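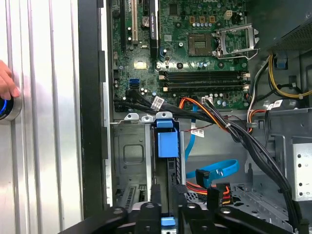 Figure 1. Open computer tower at the teardown bench, with the gripper at the drive bay and a hand near the lit button.

Automation of Computer Teardown at Jardine, Zativcombe: Effects on Bench Staff
Tayla Ruawai and Elias Akl
Supervisor: Beryl Dunmore
Submitted 17/06/2024

1. Background

Jardine recovers parts from retired office computers. Until October of last year all towers were taken apart by hand. The company then placed a Pakodix arm at one of its benches. Our project examined how the work of the bench staff changed after that date.

2. Method

We compared the bench records for two periods of equal length and interviewed the staff. The records show 1,960 towers completed in the manual period and 2,294 in the period with the arm. Both periods had the same number of staff.

3. Findings

The arm is assigned to drives and their trays. Memory, processors and cabling remain manual tasks. In Figure 1 the memory slots and the processor socket are empty, while cables are still in place around the drive cage.

Staff reported less strain in the wrists. Volkan Oral stated that he now spends more of his shift sorting and testing parts. Beryl Rowbotham raised the concern that pauses between towers are shorter and that the pace is harder to set for oneself. Training lasted 20 hours per person, and two employees considered this too short.

4. Recommendations

Bench staff should take part in setting the cycle time. Training should include a second session on clearing faults at the drive cage.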